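Been sorting music licensing for a small label in Dundcombe since June, so a few notes for anyone starting out.

Get the split sheet signed before you send a track anywhere. Renard turned down 2 of ours over a missing signature. 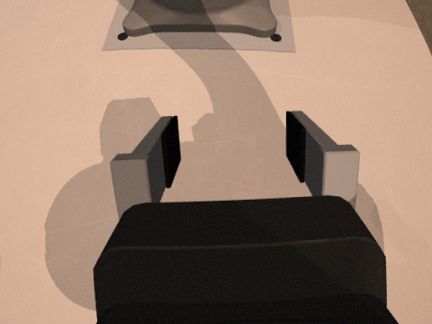

Send the instrumental as well. Editors ask for it more than the full song.

Varkmont paid us £800 for a café scene, one-off fee, no renewal. Read the term.

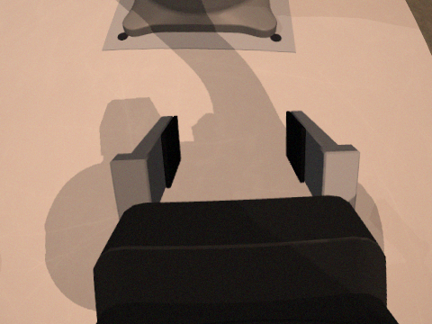
Issue 10

Darwish wants stems labelled by tempo and key. Takes nearly a day per album.

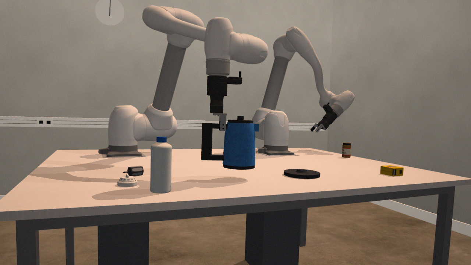
Two arms and the blue kettle.

Cue sheets next, probably tonight.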